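Pre-purchase inspection, hand-held gripper station
Site: Lillham, bay 9
Checked by: Bhavana Alva
Month: February

1. Table surface – OK. Two small dark marks near the middle, otherwise clean. No need to budget for a new top.

2. Table corners – OK. Rounded, nothing to catch a sleeve on.

3. Overhead lighting – COMMENT. Glare on the wood grain. Ask Girnska for the price of a diffuser before we order a matte mat. The mat alone is $102.
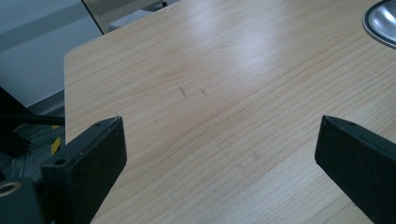 Item 4: gripper fingers open over the tabletop.

4. Gripper fingers – OK. Both fingers present, black, nothing held. Poojary quotes $290 for a spare pair. Buy one pair this quarter.

5. Hazard tape – OK. Yellow-and-black strip in place on the equipment beside the table. Add one roll to the supplies line.

6. Cable routing – OPEN. Not checked behind the stand. Needs a second person and the power off.

7. Emergency stop – FAIL. Too far to reach from the operator's side. Jondel can move it for $400, labor included. Must be done before any second unit is approved.

8. Spare parts shelf – N/A until the order is placed.

Spending to approve now: items 4 and 7. Item 3 waits for the Girnska price. Recheck item 6 at the next shutdown – B.A.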